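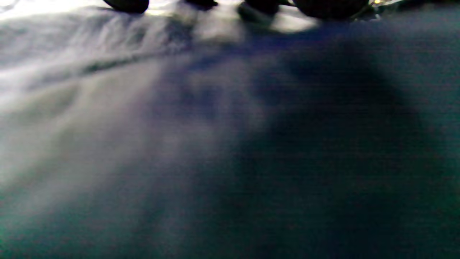 How do I store chanterelles after a morning of picking?
Get them out of the bucket as soon as you're home, and please don't wash them yet! Brush off the pine needles, then spread the mushrooms in one layer on something soft that lets them breathe. Any old cloth will do, and a plain blue-gray one is nice to work on, as the mushrooms show up so well against it. Lay a second cloth loosely on top and put the whole thing in the fridge. Mine keep this way for 3 days, sometimes longer.

Can I pick at Peller Woods without a permit?
For your own kitchen, yes. The limit is one small basket per person, and the folks at the Torres Road gate are happy to answer questions – they've answered plenty of mine over the years.

What should I bring on a group walk?
A basket or paper bag, a small knife, water, and shoes you don't mind getting muddy. We meet at the gate at 8 in the morning and stay out until lunch, so a sandwich is a fine idea too. Groups are kept to 12 people.

Will someone check what I've picked?
Yes, always. Sakda Chareonsuk looks through every basket before we head home, and if he isn't sure of something, it stays in the woods. Please don't eat anything based on a phone app or a guess.

When is the season over?
It depends so much on the rain! We usually walk through October, and I've found a few hedgehogs after that in the low spots by the creek.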